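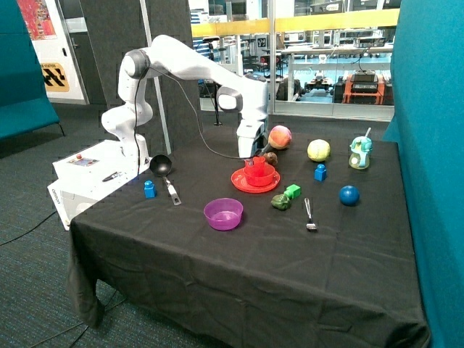
## Arm stops dead above the cup, code 251

**deisy_ayala:** Same fault at Idesdale since Monday. The arm goes down to the cup, the gripper starts to close, then everything halts with code 251 in the Pretemero log. Power stays on and the joints hold. Clearing the fault works for a few picks. Speed limit is 800 and I haven't touched it.

**kettleback:** 251 is a lost wrist camera message on our setup. Check the cable loop at the upper joint. If it pulls when the wrist turns, you'll get dropouts.

**deisy_ayala:** Reseated both ends and gave it more slack. Still stops. 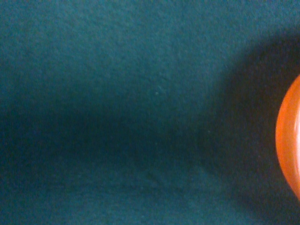
The planner also picks bad targets just before a stop. I'd assumed that was a separate problem. With only an orange edge at the right and the rest cloth and shadow, it still reports a full object and a grasp point. Confidence is high, too.

**Skeltus:** That's your fault, then. I don't think it's the cable. The planner gets a bad target, asks for a move it can't do and the watchdog trips. Raise the timeout to 2000 and see.

**kettleback:** Please don't raise the timeout on a safety stop to see what happens. Find out why it trips first.

**Skeltus:** It's a message timeout. The red button is separate.

**deisy_ayala:** I'm leaving it where it is. I went back through the log for September 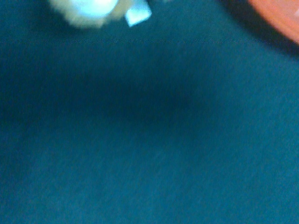 and most of the stops come when the wrist is turned well over, whatever the target was. That sounds more like kettleback's cable to me. Chávez has a spare, so I'll swap it and run the cups again at low speed.

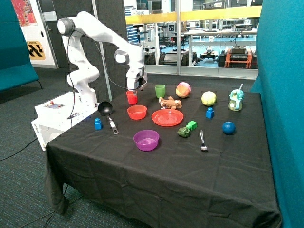 *Gripper over the red cup, green cup to its right.*

**kettleback:** Keep the old cable and label it. Ours tested fine when it was lying straight.

**Skeltus:** I still say look at the planner.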